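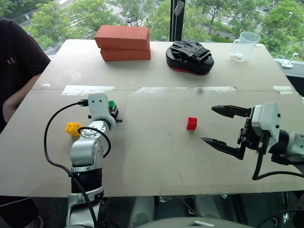

New big table is in by the window at the Hurko Street toy library

If you've been meaning to bring a bag of old building blocks down to the toy library, now is a very good time. The long-promised table has finally gone in by the wide window at Vidbridge Hall, and I went over to have a nosy around and (fine, I admit it) to play with the blocks for a bit.

It's a big thing, pale beige, and it gets narrower toward the glass, so everyone on the long side gets a bit of elbow room. The top comes in two panels with a thin seam running across. I'd worried that seam would be a pain for anybody building a long wall, but I ran my hand over it and you hardly feel it. The surface already has its share of scuffs and smudges, and I like it better for that. My own kitchen table looks much worse.

The table came secondhand from Allent, the office furniture people out past the rail yard, who let it go for $201 including delivery. A new one the same size was quoted at $900, so you can imagine how fast that decision got made! Getting it through the side door took 40 minutes and a lot of shouting, and one door handle has not been seen since.

The light over there is wonderful. On a bright day the sun comes straight in across the tabletop and the colors of the blocks really pop, though you do get a fair bit of glare on one side. Blinds are on the wish list. Until then, my advice is to sit with your back to the window if you're sorting after lunch.

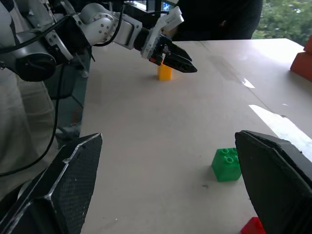 A green block and a yellow one on the new table at Vidbridge Hall.

Sorting is the big job right now. The library's block collection has grown out of all control since the Mahrous Community Fund paid for new shelves in the spring, and the big chunky kind, the ones small hands can manage, are all mixed in with everything else. The plan is to go through them a few at a time on the table, check each one for cracks or chewed corners, wipe it down, and put it into a set by size. Anything too far gone will be recycled. I had a go at it myself and got completely distracted by building a very poor giraffe.

Sets will go out on loan again in June. Each household can borrow 2 at a time, same as before, and keep them for three weeks. If a block or two goes missing under your couch, don't panic and don't hide from us, just tell the front desk when you bring the set back. There's a spares tub now, so most gaps can be filled on the spot.

Donations can be dropped at the side door any morning between 9:30 and noon. Large interlocking blocks are what's needed most, in any color, and they don't have to be a full set. Please leave the tiny ones at home for now, as there's no safe place to store them away from the toddlers. Bags with a zipper or a tie are a big help too.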